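# Duduvum Is the Couch Game I Kept Asking For

I played Duduvum until my thumbs hurt, went to bed, and got up early to play it again before work. It has been a while since a game did that to me.
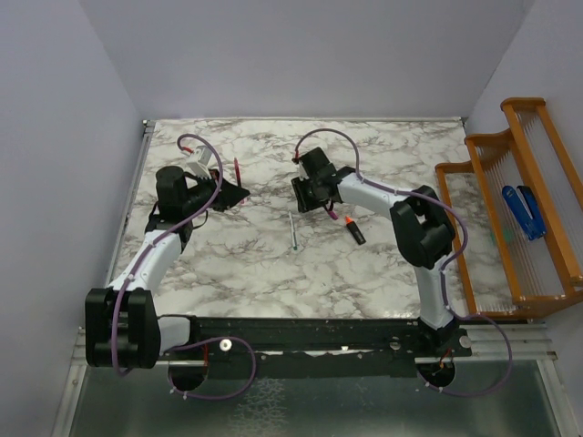 The pitch takes ten seconds. You and a friend each run one half of a floating ferry called the Erkine. One of you steers and works the sails, the other handles cargo, passengers and the furnace, and you can swap jobs any time by slapping the big bell on deck. That bell is the best thing in the game. You'll ring it in a panic. You'll ring it by accident. My sister rang it on purpose while I was halfway through threading us between two cliffs, and we lost a whole load of melons and laughed for so long that the pause menu came up.

Every trip starts in Utar, a harbor town that grows as you bring things back to it. Carry enough lumber and the bakery gets a second floor. Carry the right passenger and the bakery gets a baker (she's very rude, and I love her). There are 82 passengers in all, each with a small story that plays out over several rides, and the writing is so good that I started picking routes just to hear the next bit. An old surveyor named Hsueh boards early on with a crate she won't let you stack anything on. I won't spoil what's inside. I will say that we took the long way around a thunderstorm for that crate and felt like heroes.

Most of this is the work of Osvaldo Bastos, who designed the game and wrote nearly all of the dialogue. I talked to him over a bad phone line in November, when the build I'd played still had placeholder music (he was humming it himself!).

"I wanted two people to be busy and still be able to talk," he told me. "If you can't tell your friend about your day while you play, I made it too hard."

He's cut a lot to get there. An early version had four players, and he says testing it was like trying to cook in an elevator. Fuel used to run out. Passengers used to get seasick, with a meter for it, and he still sounds a little sad about losing the meter.

What's left moves beautifully. The Erkine feels heavy when it's full and skittish when it's empty, and after a few hours you can tell the load just from how she turns. The sails snap. The furnace coughs when you overfeed it. Even docking, which most games would skip with a cutscene, is a little comedy of ropes and shouting.

I do have gripes. Playing alone works, with a deckhand who follows simple orders, but he's slow on the furnace and you'll miss having a person there to blame. The map is hard to read at night. And one delivery chain in the northern islands asks you to repeat the same crossing 4 times, at least twice more than it's fun.

None of it kept me away. I've got Utar up to its third pier now, the lighthouse is lit, and there's a man with a tuba waiting at the far dock who wants a ride home. My sister is coming over again this weekend and I've already told her she isn't allowed near the bell until we're past the cliffs.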